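New stand at Palomino: where things are

The east stand at Palomino Park closed for good in June, and the club has finally put drawings on its website, so I spent an evening going through them. For anyone who doesn't follow Postisville: the ground currently holds 2,347, of which 1,715 are standing places on the open terraces. The league wants 2,000 covered seats before it will grant a top-tier license. That figure is what drives the whole design.

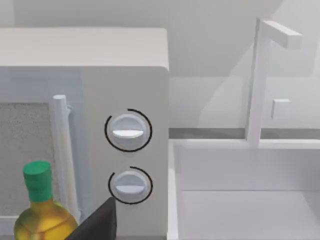
The plan is a single-tier stand along the east touchline with a steel frame and a cantilevered roof. No columns in front of the seats, so the rear supports have to carry much more load than the old ones did. The concourse runs behind the back row, with toilets at both ends and one kiosk in the middle. The kiosk drawing is sketchy. It shows a counter, a sink and a space for a microwave, and if they fit a large white one like mine, with the upright rod handle on the front, they will need clear room on the handle side for the door. There is no gas supply on that side of the ground, so whatever is sold there will be heated by electricity.

Drainage is the part I would watch. The pitch falls toward the east side, and the old stand sat on a strip that flooded most winters. Gasurent, the main contractor, proposes a new perforated pipe along the touchline feeding a tank under the parking lot. The tank volume is not given.

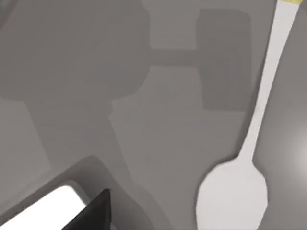 White spoon, gray tabletop.

Abelardo Giraldo, the project engineer, took questions at the clubhouse on Saturday. He said the foundations would take roughly 5 weeks if the ground is as the survey describes — the survey itself has not been published. The roof steel comes from Drundis and will be bolted together on site. He would not commit to an opening date.

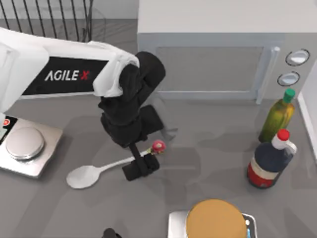

Getting in during the work

The east gate is shut. Home supporters use the south turnstiles, and away supporters enter from the station side. Season tickets for the old east stand have been moved to the west stand, rows F to K, with no change in price. Wheelchair places are now beside the players' tunnel. The parking lot stays open until work starts on the tank.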